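# Chapter 2: Packaging and the Journey of Food

Most of the food sold in shops today has been packed at least once before it reaches the shelf. Packaging keeps food clean, slows down spoiling and carries information for the buyer. It also uses materials and energy, and it becomes waste once the food has been eaten.

In this chapter we follow a drink from the factory to the home. Our main case is Grisura, a small juice company run by Mared Rosser. In its first year the company sold 3224 cartons, all of them through a single shop. Its second product, a pear drink called Conura, was packed in glass bottles. The bottles were heavier, and 264 of them were broken in transport before the company changed to cartons.

A drinks carton is made mainly of paperboard, with thin layers of plastic that stop liquid from soaking through. Cartons meant to be stored for months without a fridge usually have a layer of aluminium foil as well. This keeps out light and oxygen, both of which change the taste of juice over time.
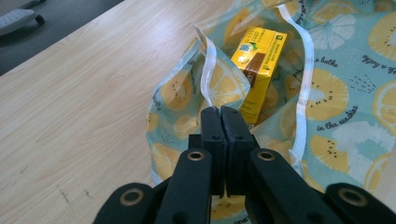
**Figure 2.2** A yellow juice box in an open fabric bag.

The last stage of the journey is often left out of studies of transport. A lorry may carry thousands of drinks at once, while a shopper who drives home with one bag uses far more fuel for each item. Shabani Okoth compared shopping trips in the town of Llewellyn and found that the distance from shop to home varied widely between households. We return to his survey in Section 2.4.

Before you read on, choose a packaged drink you have at home. Note what the package is made of, where the drink was produced and how the package should be disposed of. You will need these notes for the activity at the end of Section 2.1.

## 2.1 What packaging does

Packaging is usually divided into primary, secondary and transport packaging. Primary packaging is the layer that touches the food.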